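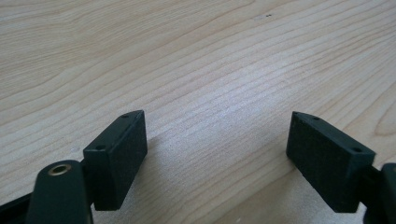 Posted in: Press Room / Food & Drink

Wandow opens its lunch club to everyone on 1 July 2026

I've been itching to send this one out! After a long winter of members-only lunches, we're opening the Wandow lunch club to anybody in Fustholm who wants a hot meal and a chair to eat it in. You don't have to join, you don't have to know anyone, and you don't have to finish your beets.

If you've never heard of us, we're the little kitchen behind the old ferry office, two doors down from Ravn the bakery (they bake our rye, and we love them for it). We started with soup and bread for folks working on the harbor, word got out, and now our mailing list has 440 names on it. I read every reply, so please be patient with me.

Lunch is $7. That gets you a bowl of whatever's on the stove, bread, butter and coffee, plus a second bowl if there's any left at the end. The opening menu is split pea soup, a tomato and white bean stew, and a cold cucumber soup for the hot days — my personal favorite, and I will be pushing it on you.
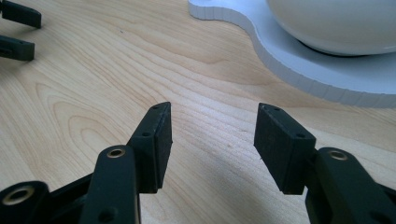 Do I need to book a seat?

Just walk in any time we're serving, though groups of more than seven should email us the day before so we can push some tables together.

We've also doubled the size of the pantry shelf by the door. Take a jar, leave a jar, or buy one if you're feeling flush. The pickled onions come from Jindero, a farm up the valley that grows most of our vegetables, and they're putting aside 600 pounds of potatoes for us this season. I've already been asked about potato pancakes. Yes, they're coming, and yes, there will be applesauce.

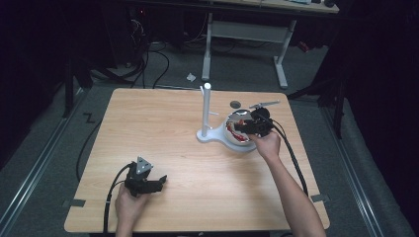 2 min read

Now for the practical stuff. The kitchen is at 109 Quay Road, and we serve from 11:30 until the pots are empty. The side entrance has a ramp, and dogs are fine out on the patio. We take cards and cash. Kids under five eat free, and we keep a plain noodle soup going for the ones who don't trust anything green.

Reporters and food writers, come hungry! I'm happy to chat on the phone, send over recipes (all but the stew, sorry) or set up a visit before the lunch rush. Please email first, as I can't hear the phone over the dishwasher.

Press contact: press@wandow.example | © 2026 Wandow Kitchen, Fustholm | Back to top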